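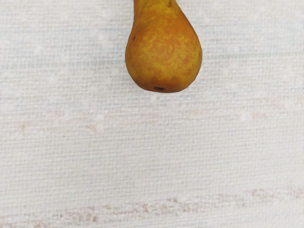
*The pear over the tablecloth, from our simulator.*

May 8, 2019

The robotics club at Brallaswood finished its spring sim project this week, or finished enough of it that we can stop staying late. I said in April I would write up how it went, so this is that.

The task was fruit sorting. Each group got one fruit and one background and had to make a rendered set good enough to train a small detector, which then gets tested on fruit it hasn't seen. My group was me and Teodoro Camacho. We drew the pear and the woven white cloth. We wanted the apple and the plain gray table, because everybody wants the plain gray table.

The cloth was most of the work. The first version was a flat repeating tile and the detector did fine on it, too fine. It had learned that anything that wasn't tile was pear. So Teo rebuilt the texture with uneven threads and then added the stains, the pinkish-brown streaks low down and a few fainter marks higher up. I thought the stains were overdoing it. Our score dropped right after he put them in, and we argued for most of a meeting about whether that was bad. Our teacher's view was that a lower score on a harder set told us more than the old one did, and we left them in.

The pear itself went faster. Teo did the skin in two layers, the orange base and then the yellow mottling over it, and I did the dark spot on the bottom where the flower was. I made that spot nearly black and it ended up mattering. When we blanked it out as a check, the detector missed a lot more of the pears that come in from the top edge, where you only get the lower part of the fruit. So it was leaning on that one spot. A real pear on its side might not show it at all. We haven't fixed this.

What we haven't done either is shadows. The pear doesn't throw one on the cloth. We turned them off in April when a single render was taking 35 seconds on the club computer, and with them off it went down to 10. With 400 images to get through and one machine shared by everyone, that was an easy choice then. If I did it over I would render 300 and keep the shadows.

The other thing I would change is naming. We had folders called pear_new, pear_new2 and pear_use_this, and for one whole afternoon we trained on the wrong one. The numbers from that day are crossed out in the notebook. Teo keeps a text file now with the date and what changed, one line per run, and I copy from it.

For next fall the plan is to move from finding the fruit to picking it up, still in the simulator first. Teo wants to do the grasping part. I'd like to stay on the image side and get the shadows back in, and also try a green pear, since ours is all orange and yellow and I doubt the detector would know what to do with a green one.

The texture files are on the club drive in the folder called cloth_final. There is also a cloth_final_b. Use that one.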